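Testing a Two-Arm Sorting Cell in Simulation Before You Bolt It Down

Part 2 of the Clovwood bench build

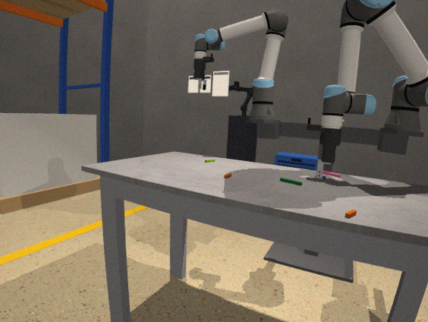
A reader of part 1 wrote in to ask why anyone would spend evenings on a simulated cell when the arms are sitting in the garage ready to plug in. Two weekends would be enough to get them moving, the reader said, and mistakes show up faster on real hardware.

They do show up faster. They also cost more. My first layout put both arms through the same patch of air over the middle of the table, and in the simulator that cost me a restart.

What you need

The arm model files from part 1
The Jetico simulator, or any other that handles contact between small parts
A tape measure
Your floor plan, even if it's on the back of an envelope

Step 1. Measure the room first

Measure the real space and build it before you load the arms. Put in the wall, the storage rack and anything else that stands near the table. I left the rack out at first and had to redo the base positions. Keep the shapes simple. A box is fine for a cabinet.

Step 2. Place the table and the bases

Set the table height, then put the arm bases behind the table on their mounting blocks. Mine are 125 cm apart, center to center. Closer than that and the elbows get in each other's way when both arms reach inward. If your arms are shorter, bring the bases in a little at a time and run the reach check again after each move.

Step 3. Add the parts to be sorted

Use short blocks and thin sticks together. Blocks are easy to grip from almost any side. Sticks have to be approached across their narrow width, so they will tell you whether your wrist angle is right. Scatter them at different angles and give each type its own color, which makes the log easier to read.

Step 4. Set up one arm at a time

Park one arm with the gripper up and well clear of the table. Run the other through a slow pick: straight down, stop just above the surface, close, lift. Set the speed limit to 12 percent. If the fingers touch the tabletop before they close, raise the stop height by 2 mm and try again.

Pay attention to neighboring parts. When two sticks lie close together, the open fingers can push one while going for the other. I used the narrow opening in the Szalai gripper settings for these.

Step 5. Share the table

Divide the tabletop into a left zone and a right zone with a strip in the middle that only one arm may enter at a time. The lock is a single flag in the control script. Check it before the move starts, and clear it after the arm has lifted out.

Step 6. Run it overnight

I ran 535 picks with random starting positions. Most of the failures were sticks near the front edge, where the arm was close to full stretch. Moving the table back toward the bases fixed nearly all of them.

Save the final base positions and print them out. Part 3 covers drilling the Brasto mounting plates and wiring the stop button.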